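Equipment review: Primia flexible wrist sleeve
Prepared for the teaching workshops by Jasmina Georgiou, with bench notes by Lucian Bălan

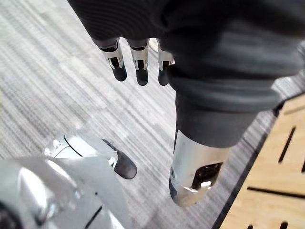 The Primia sleeve is a moulded cover for a moving joint, supplied by Damasceno in black only and sold singly or in packs of eight. It is intended to keep dust, swarf and stray threads out of a wrist while leaving the wrist free to bend. The design is a conventional bellows. Horizontal folds stand out in rounded ridges and the sleeve narrows towards its base, where a thin dark band lies between it and the polished silver cylinder of the forearm. The outline is bulkier than that of the cylinder, and departments that prefer a slim wrist should take this into account before ordering.

Fit
The sleeve is made in three sizes. The middle size was used throughout this review. The printed size chart gives the inner diameter at the narrow end only, and measurements for the wide end had to be requested from the supplier, who replied the same afternoon. It is recommended that both ends of the joint be measured before an order is placed. Fitting took less time than expected once the rubber had been left indoors overnight. Straight from a cold store it was stiff and difficult to stretch over the collar.

No adhesive is required. The sleeve grips by its own tension, and the supplier advises against the use of cable ties, which can cut into the material.

Wear
Mr Bălan flexed one sleeve on the bench for 3,699 full bends, at which point the counter was needed for other work. He recorded no splits. Slight whitening was noted along the crest of the second ridge from the top, and it faded after the sleeve had been at rest for a day. The supplier suggests an inspection every 1,000 bends. For classes that meet only twice a week, an inspection at the end of each term should be adequate.

A Gikix sleeve of the same nominal size was tried alongside. It is thinner and easier to fit, and it costs less, but it creased flat at the inside of the bend and did not fully recover its shape. The Primia is preferred for regular use. The Gikix may be kept as a spare.

Cleaning
The folds collect dust. A soft dry brush removes most of it, and a cloth dampened with soapy water deals with the remainder. Solvents must not be used. Care is also needed with metal polish: on a bright finish such as a silver forearm or foot it is very likely to be applied at some point, and residue dries white in the lowest fold. The sleeve should be rolled upwards before polishing begins. Pukis wipes were tested and left no mark on either surface.

Packaging and instructions
Each sleeve arrives loosely folded in a paper bag. The instruction sheet is clear but printed very small, and the diagram shows an older pattern with a flat rim. Damasceno has been informed and intends to issue a corrected sheet in October.

Recommendation
Approved for purchase in the middle and large sizes. The small size has not been tested and should not be ordered at present.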